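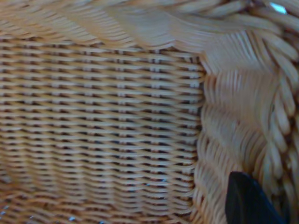 Chapter 9
Close-Range Sensing with a Wrist Camera

The arm built in the preceding chapters can reach any point on the bench, but it has no information about what it is reaching for. This chapter adds a small camera at the wrist and uses it to guide the gripper over the last part of an approach. The work can be done at home or in a shared shop with hand tools. All bracket dimensions refer to the Clonthorpe arm, and readers using the older Quinlan kit should see the table of hole spacings in Appendix 2.

A camera mounted this close to the fingers has a shallow range of sharp focus. On a woven basket, the strands of a flat side wall may be crisp while the braided rim blurs into streaks. The repeated pattern of the weave is a second difficulty: a matching routine can lock onto the wrong row and report a position that is off by one strand or more. Thick borders and inside corners are easier to tell apart, provided they are in focus.

Section 9.1 covers the bracket and cable routing. Section 9.2 sets the focus distance, and Section 9.3 locates the fingertip in camera coordinates - a step that must be repeated whenever the bracket is loosened. Before starting, confirm that the wrist joint turns through its full travel without pulling on the cable.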